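## 3주차 수업 자료: 멀티탭과 충전기 정리하기

담당: 강선미, Flurina Leitner
준비물: 멀티탭, 집에서 쓰는 충전기와 어댑터, 이름표 스티커, 끈

이번 시간에는 책상 위의 전원 물건을 정리하는 순서를 배웁니다. 저도 한국에 처음 왔을 때 고향에서 가져온 플러그가 벽에 맞지 않아서 많이 고생했습니다. 그래서 이 수업에서는 물건의 이름부터 천천히 확인합니다.

### 1. 이름 알기

- **멀티탭**: 콘센트 구멍이 여러 개 있는 것입니다. 어떤 제품은 USB 포트도 함께 있습니다.
- **어댑터**: 벽의 전기를 기기에 맞는 전압으로 바꾸어 줍니다. 보통 네모난 검은색이 많습니다.
- **변환 플러그**: 모양만 바꾸어 줍니다. 전압은 바꾸지 않습니다. 이 차이를 꼭 기억하십시오.
- **DC 플러그**: 어댑터 선 끝에 있는 둥근 금속 부분입니다. 굵기가 여러 가지라서 비슷해 보여도 안 맞을 수 있습니다.

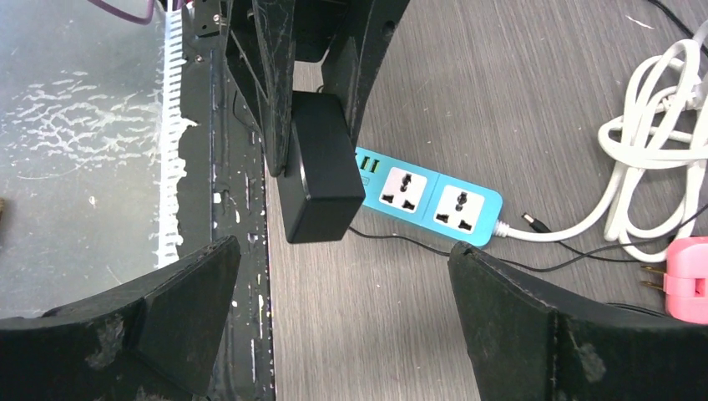 그림 1. USB 포트가 있는 하늘색 멀티탭과 검은색 어댑터

큰 어댑터는 옆의 구멍까지 덮는 경우가 많습니다. 그러므로 꽂기 전에 멀티탭 옆에 한번 대 보고, 자리를 정한 다음에 꽂습니다. 제 생각에는 끝자리가 제일 편합니다.

### 2. 라벨 읽기

어댑터의 작은 글씨에서 입력(INPUT)과 출력(OUTPUT)을 찾습니다. 입력에 100–240V라고 쓰여 있으면 한국의 220V에서 쓸 수 있습니다. 출력은 기기에 쓰여 있는 전압과 같아야 하고, 전류(A)는 기기가 요구하는 값과 같거나 더 커야 합니다. W만 적혀 있는 충전기도 있습니다. 예를 들면 60W 같은 표시입니다. 글씨가 안 보이면 휴대전화로 찍어서 크게 보십시오.

### 3. 나누어 놓기

지난 학기에 Ekrem Yurt 씨 조는 모든 물건을 색깔로 나누었습니다. 보기에는 예뻤지만 나중에 찾기가 어려웠습니다. 이번에는 쓰임으로 나눕니다.

1. USB로 연결하는 충전기
2. 둥근 DC 플러그가 있는 어댑터
3. 변환 플러그
4. 보조 배터리
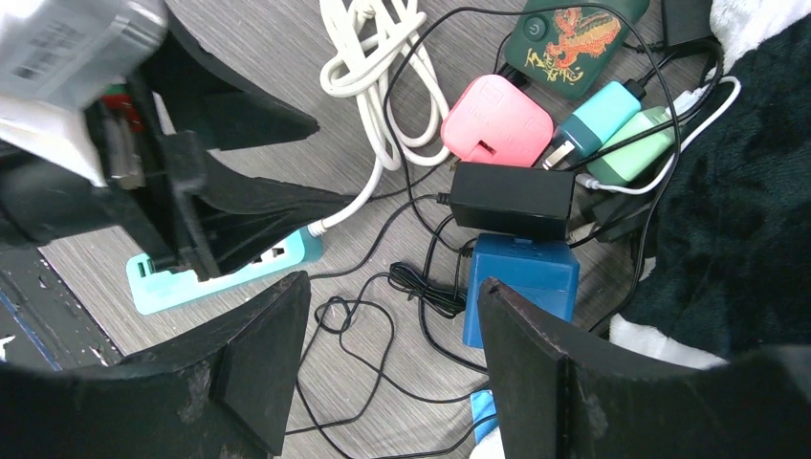

보조 배터리는 다른 것과 섞지 말고 따로 둡니다. 금속 단자가 있는 물건과 같은 주머니에 넣으면 위험할 수 있습니다. 부풀어 오른 것은 충전하지 말고 선생님에게 말씀하십시오.

선은 너무 꽉 감지 않습니다. 손바닥보다 조금 크게 둥글게 감고, 가운데를 끈으로 가볍게 묶습니다. 멀티탭의 선은 사용할 때 풀어 놓습니다. 감은 채로 전기를 많이 쓰면 열이 납니다.

### 4. 과제

집에 있는 어댑터 2개를 골라서 아래 표를 채워 오십시오. 소채원 조교에게 내면 됩니다. 모르는 단어는 모국어로 써도 괜찮습니다.

| 기기 이름 | 입력 | 출력 | 플러그 모양 |
|---|---|---|---|
| | | | |
| | | | |

참고: 교재 14쪽에 단위(V, A, W) 설명이 있습니다.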